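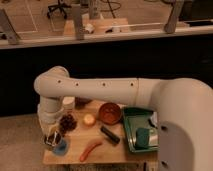

# Does the dairy's yogurt get sour faster once it's opened?

6 March 2024

So my partner Geeta Uniyal and I picked yogurt, mostly because we both eat a lot of it (this turned out to be a risk to the samples). We bought plain yogurt from the Kustthorpe dairy and tested its acidity by titration. You weigh out a bit of yogurt, stir in water, add the pink indicator and drip in sodium hydroxide until the color stays put.

We kept 8 tubs in the lab fridge, half opened on day one and half left sealed. Every tub was tested 3 times – the sealed ones got opened on the last day only, so they have just the one set of readings.

The opened tubs came out a little more acidic at the end, but I wouldn't bet money on it! Two of our readings were way off because I overshot the endpoint. Pink in white yogurt is really hard to see, and Geeta and I kept disagreeing about it. Pankaj Bisht lent us a white tile to put under the flask, and that helped some.

Batch 1004 was the odd one. It started out sourer than the rest, and I'd like to run it again in May with a pH meter.

Raw numbers are in the appendix – sorry about the handwriting.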